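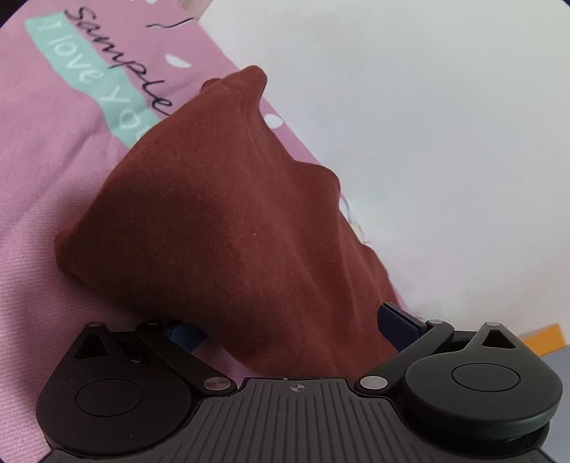 Dark brushed fabric on a printed pink sheet. Wash separately.

Section 4. First Wash and Everyday Loads

Read this section after the Plimik washer has been leveled and the hoses are connected (see Section 3). The steps apply to both the Kereama top-load and front-load models unless a note says otherwise.

Running the empty cycle

1. Open both water valves fully. Check each hose connection for drips.
2. Make sure the drum is empty. Remove the foam ring, the paper tag and the bag with the spare washers.
3. Close the lid or door and press Power.
4. Turn the dial to Clean Drum. Do not add detergent.
5. Press Start. The display shows 53 minutes. The time may change once the washer has measured the water pressure.
6. When the cycle ends, wipe the drum with a dry cloth and leave the lid or door open for an hour.

Note: A slight rubber smell is normal during the empty cycle. If it is still there after the third load, run Clean Drum again.

CAUTION: Do not start the washer with the shipping bolts in place. This will damage the suspension and is not covered by the warranty.

Sorting and loading

1. Empty all pockets. Close zippers and hooks.
2. Read the care labels. If the items in a load have different labels, use the gentlest setting.
3. Separate dark colors from light ones. Keep fleece, terry and other fabrics that shed lint away from sheets and printed cotton.
4. Wash new dark items alone the first time, in cold water.
5. Load items one at a time, spread evenly around the drum. Leave a hand's width of space at the top.

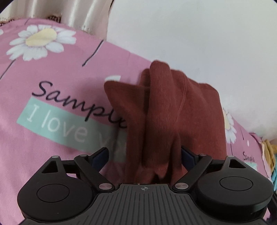 Brushed fabric bunched in folds. Shake out before loading.

6. Wash large sheets with a few smaller pieces — a sheet on its own can roll up and throw the drum off balance.
7. Turn printed bedding and clothing inside out where possible.

Adding detergent

Use liquid or powder marked for high-efficiency washers. Fill the drawer to the first line for normal loads and to the second line for heavy soil. In soft-water areas such as Siltville, half the first line is enough.

CAUTION: Never pour bleach directly onto fabric. Use the bleach cup only.

If the washer stops

Code 7 means the load is out of balance. Press Pause, wait for the lock to click, move the items around and press Start. Code 14 means the washer is not filling. Check the valves and look for a kinked hose. For any other code, unplug the washer and call the Fatport service desk. The number is on the label behind the lid or door.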